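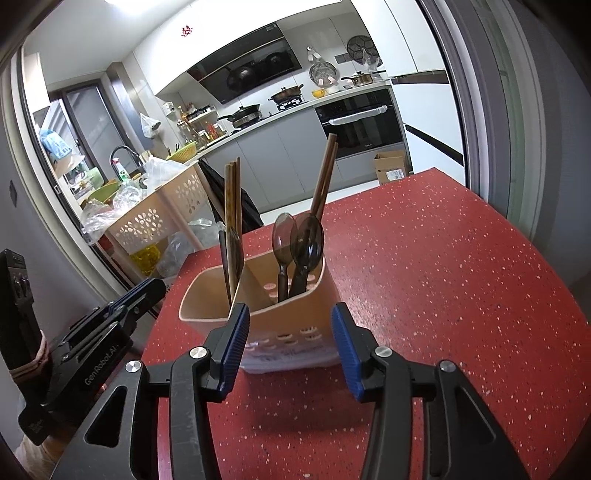

The cutlery stand: a short study of drainage

A standing cutlery holder is a small piece of kitchen equipment with one technical problem to solve. Water runs down the handles of whatever has been put away and collects at the bottom. Everything else about the design follows from how that water is let out.

The usual answer is a row of holes. On the beige plastic holder pictured they are oval and sit near the base. Holes in a side wall are easy to reach with a bottle brush, and they admit air at the level where it is most needed. Holes in the floor empty faster, but need feet or a tray beneath them. Mosance, which moulds plastic holders for the catering trade, offers both patterns and charges the same for each.

Two compartments

A divided holder is mainly a sorting device. Chopsticks and a dark-handled spoon share one side of ours, with translucent brown spoons and a tall pair of chopsticks in the other. The division also stops long items from sliding flat across the full width and tipping the holder over.

Height matters here. A chopstick stands well above the rim of most holders, so its weight acts high up and to one side. Cletus Mercado, who designs storage for Flolari, works to a simple test: load one compartment fully, leave the other empty, and push the rim sideways with a finger. If the base lifts, it goes back to be widened.

"People load them unevenly," he says. "You have to design for the bad case."

Wood and plastic

Wooden chopsticks take up water at the cut end, and in most holders that is the end resting on the floor. Wipe them before they go in. Stand them with the eating end up if the holder is shared with wet spoons. Plastic spoons can go in straight from the rack, bowls upward, where they drip down the handle and dry at the top first.

Position

A worktop location near the hob saves steps but collects grease. Near the sink, the holder is splashed. A clear stretch of counter between the two is the better choice, with a folded cloth underneath for the first hour after washing up.

Cleaning

Empty the holder every 2 weeks. Soak it in water at 50 degrees with a little washing-up liquid, then brush each hole from the outside. Scale around the openings comes off with roughly 300 ml of white vinegar poured slowly through. Rinse, and leave upside down overnight before refilling.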